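4.2 Choosing which piece to take first

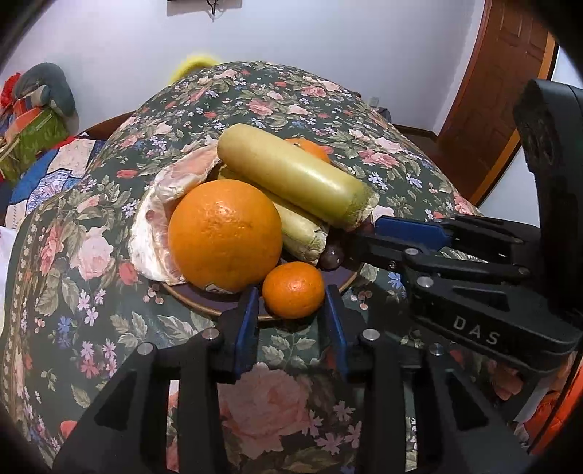
Figure 3. Fruit and cut cane on a plate, with the fingers of one gripper open on either side of a small mandarin and a second gripper at the right.

The planner in Jekero does not start from a list of known objects. We tried that in November, with a tidy table of shapes and sizes, and it served us well enough until the fruit was heaped together and half of each piece went missing behind its neighbour. What we use now is a good deal simpler, and we have grown rather fond of it. The perception module, Tekau, passes along a set of visible patches, and for each patch the planner asks how much of the outline it can trust, how much room there is on either side for a finger, and what would be disturbed if the patch were lifted straight up.

Figure 3 is a fair picture of the trouble we have in mind. The small mandarin near the front edge of the plate has most of its skin in view, while the one at the back is mostly hidden behind the cane, and a planner that treats the two alike will sooner or later push a finger into a stalk. The cane brings its own difficulty: the lower piece passes behind the large orange and shows again on the far side, so that Tekau tends to report it as two patches. We join such patches when their long axes agree to within 20 degrees – a generous limit, but cane is seldom straight and we would sooner join too often than too seldom.

Peeled fruit needed a rule of its own. Pith and torn membrane give very uneven edges, and our first outline fitter, borrowed from the Ferri library, would happily draw a circle through all of it. Manaia Waaka suggested that we keep the ragged outline as it is and simply lower its trust score, and this small change did more for us than weeks of tuning had done. The patterned cloth was a worry too, as printed roses can look round and rather fruit-like to a colour-based method, so Tekau drops any patch with no measurable height above the table.

The scores were fitted on 1249 labelled views, of which 21 were set aside because the labellers could not agree where one piece ended and the next began. Fitting was done once, on 4/15/21, and the values have been left alone through all the trials reported in Section 5.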